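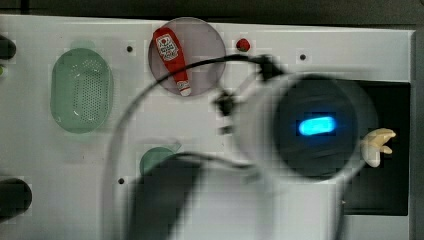

Unit 4: Perforated Plates, Drainage and Viscous Dispensing

Course handout, Introductory Food Process Engineering
Revised 2/2/24

4.1 Scope

This unit covers two flow problems that come up at every scale of food handling. The first is the drainage of a liquid through a plate with many small holes. The second is the flow of a thick, shear-thinning product through a single narrow outlet. An oval colander and a ketchup bottle are the kitchen versions of the two. Plant equipment is larger and better instrumented, but the governing balances are the same.

Students should have finished the Unit 3 problem set before starting. Notation follows Unit 3 except that d now means hole diameter, and D is kept for vessel diameter.

4.2 Open area

The open area fraction of a perforated plate is the total hole area divided by the gross area of the perforated region. Solid margins are left out. For round holes of diameter d on a square grid with center spacing p:

f = 0.785 (d/p)^2

For round holes on a triangular grid:

f = 0.907 (d/p)^2

The triangular layout gives more open area at the same spacing. The strip of material left between neighboring holes has width p – d in both cases. A common mistake on past exams was to use the rim-to-rim area of the vessel as the gross area, which makes f too small.

4.3 Drainage rate

When the liquid is thin and the holes are not blocked, each hole can be treated as an orifice:

Q = C A sqrt(2 g h)

where C is the discharge coefficient, A is the total hole area, and h is the liquid depth above the plate. Take C = 0.62 for sharp-edged holes unless the problem states otherwise. Molded holes usually have slightly rounded edges and a higher C.

The equation fails in two cases:

a) Shallow liquid. Once h is close to d, surface tension holds a film across the holes. The last of the liquid leaves by dripping, and shaking or tilting does more than waiting.

b) Product on the plate. Pasta, beans and leaves cover part of the hole area. Use an effective area, A(1 – b), where b is the blocked fraction. Values of b are measured for each product and should not be carried over from one to another.

Worked case. A flat plate has 500 holes, each 3 mm in diameter. The area of one hole is 7.07 mm^2, so A = 3530 mm^2, or 0.00353 m^2. With h = 0.05 m, sqrt(2 g h) = 0.99 m/s. With C = 0.62, Q = 0.00217 m^3/s, or 2.2 liters per second at the start. The rate drops as h drops. Integrate over depth if the total time is needed.

4.4 Shear-thinning products

Tomato ketchup has a yield stress. Below that stress it behaves as a soft solid and will not flow under its own weight in a narrow neck. Above it, apparent viscosity falls as shear rate rises. The Herschel-Bulkley model is used in this course:

stress = t0 + K (shear rate)^n

with n less than 1. For a tube of radius R and length L, flow starts when the pressure difference exceeds 2 L t0 / R. Squeezing the walls of a flexible bottle supplies that pressure directly. A rigid bottle has only gravity and whatever acceleration the user gives it.

Storage position matters too. A bottle kept cap down has product at the outlet before any pressure is applied. In a bottle lying on its side, the air space runs along the upper wall, and the first squeeze may push out air along with product.

4.5 Lab exercise

Stations are labeled Irnora, Bamow, Correa and Elix. Each group works at one drainage station (Irnora or Bamow) and one dispensing station (Correa or Elix). Record the plate dimensions before adding water. Weigh the receiving vessel empty and again after each run, and report masses in grams – the balances do not read in ounces.

The drainage plates at Irnora have 629 holes and those at Bamow have 719. Hole diameter is the same at both. Compare the initial rates at equal depth and state whether the ratio agrees with 4.3.

The lab report counts for 39 points. Raw data sheets must be attached.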